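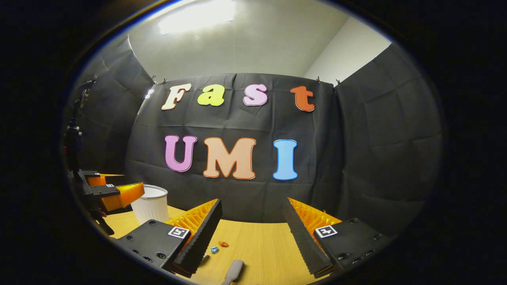

The Patient Half of the Work: A Talk with Bimla Vashisht

Bimla Vashisht had her laptop open before I had found a chair, and for the first ten minutes we talked about clocks. She writes the software at Stement that turns hand-held gripper recordings into something a robot arm can learn from, and clocks, she told me cheerfully, are most of her life.

"People come in wanting to hear about the learning part, and I love the learning part! But if your two hands disagree about what time it is, you've got nothing to learn from," she said. "The left hand is holding the cup before the right hand has let go of it. The model believes you, poor thing, and it tries to do the same."

Her program is called Kandpal, and it began as a small script for lining up recordings. It now reads the square tags on the gripper fingers to work out how far open they are, frame by frame, and fits a smooth curve through the result. When a tag slips out of view (behind a cup, say, or under a sleeve) Kandpal used to guess. Now it marks the gap and leaves it alone, and she is rather proud of that.

"I spent most of May taking guesses out," she said, laughing. "Our first big batch had 349 recordings, and I threw away 62 of them. My colleagues were very kind about it. One of them brought me soup."

I asked what small things like gems do to a planner, and she got up to draw on the whiteboard. A cup is forgiving, she explained, with plenty of places to take hold. A little faceted stone has flat sides at odd angles, and the fingers hide it at the very moment you most want to see it. So her planner, Stirudix, settles on the grasp early, from farther back, and then makes only small corrections on the way in.

"My first version kept changing its mind right above the table. It hovered there like somebody choosing a chocolate."

She would like to reach 3000 clean recordings before she touches the planner again, though she admitted she had already touched it that morning. There is a new filter she wants to try, and the viewer still crashes when you scroll backward too fast. She showed me the crash twice, and then went looking for the line that caused it while I put on my coat.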